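# Tiltden, reviewed after two full playthroughs

I finished Tiltden twice before writing this, once on the default setting and once on the one the menu calls Steep. The first run took me most of August, an hour or so at a time. The second went a lot faster.

Tiltden is a story-driven puzzle adventure from Stoltetti, the small studio that made Collado. You play a surveyor sent to the hill town of Brirnimbridge, where the ground has started to lean. Every chapter the angle gets worse. Furniture slides, doors stop closing, and the people who live there have to decide whether to leave. You walk around, measure things, move weights from one side of a building to the other, and talk to everyone.

## Writing

The script is credited to Remedios Cantero, who also wrote Collado, and it's the main reason to buy the game. Her characters talk past each other the way people do. The baker answers a different question from the one you asked. The schoolteacher lies to you in chapter two, and the game never flags it; I only caught it on the second run, when I read the rent book first.

There are 104 conversations, according to the log in the pause menu, and I saw all but a handful. Most are short. The long ones come at night, when you're back at the boarding house and can pick who to sit with. Choosing one person means missing another for good, and I liked that the game doesn't warn you.

The ending is weaker. There are three of them, and two are close enough that I had to check the log to see which one I'd gotten. The third, where you sign the report without reading it back, is much better than the others and fairly hard to reach.

## Puzzles

The puzzles run on one idea, balance, and the game gets a lot out of it. Early on you push a piano across a floor. By the sixth chapter you're shifting grain, water and a church bell through four connected buildings, and a mistake in the first one shows up in the last. The undo button only goes back one move. I'd have liked five. On Steep there's no undo at all, and I restarted the mill so many times that I can hum the music from it.

The clock tower is the one puzzle I'd cut. The solution depends on a sound cue that's buried under the wind, and there's no visual version of it even with captions on. That's a real problem for anyone who plays with the volume down -- or who can't hear it in the first place.

## Controls and performance

I played on a controller. Walking feels a little heavy, and the camera swings wide in narrow rooms. Keyboard and mouse is better for the measuring tool, worse for everything else. You can switch in the middle of a scene and the prompts change right away.

It ran fine on my four-year-old desktop apart from some stutter when entering the market. I had one crash, in the quarry, and lost a few minutes. Saves are automatic and you can't make your own, so replaying a single chapter for a different outcome means starting over from the beginning of it.

## Is it worth the price?

If you liked Collado, yes. Tiltden is longer and better looking, and the people in it are easier to care about. If you came to Collado for the mazes, be aware that there's nothing like them here and the puzzles are slower. The art book adds sketches and around 3,000 words of cut dialogue, most of it from the ferryman. I'd skip it unless it's on sale.

I'm keeping the game installed. I still haven't found what the ferryman does with the second key. 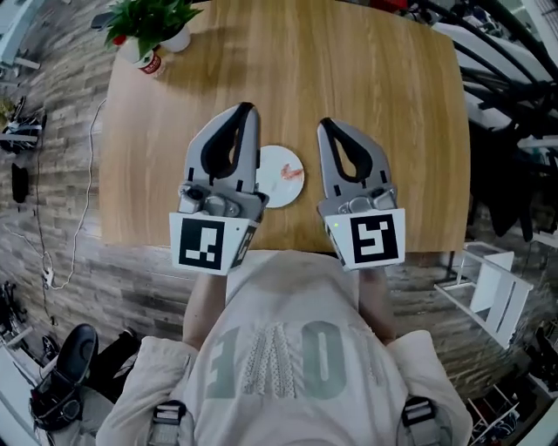 My guess is that it opens the cellar under the customs house, which you can hear somebody moving around in during chapter four. I've tried it with the weights in both positions and the door won't take it, so it may need to be done before the bell comes down. I'll add a note under the puzzles section if I get it open.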